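Print this page | E-mail this page

Speaker notes, Kadir Yüksel, Hustholm warehouse talk

Slide 9. Start with mixed bins. We keep 4,000 small items on the shelves, and 2,000 of them share a bin with something else. Pause for questions from the Somley people. 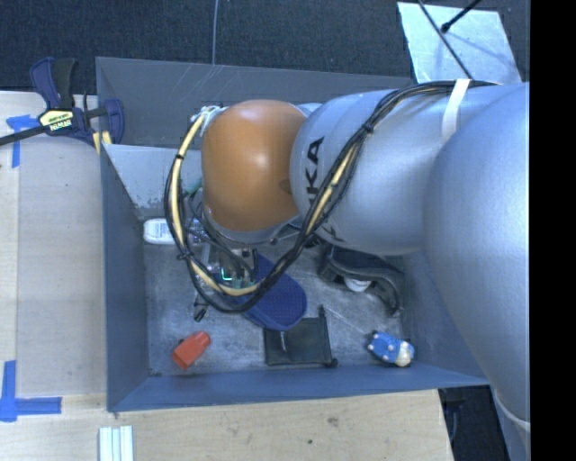
Slide 9: Gray bin with mixed small items

Point out the scuffs and scratches on the bin floor. Ours get the same wear. Say that we wipe bins in July and replace the cracked ones then.

Next: labels go on the short side. Hand out the 2 sample labels.

This site uses cookies. Accept | Settings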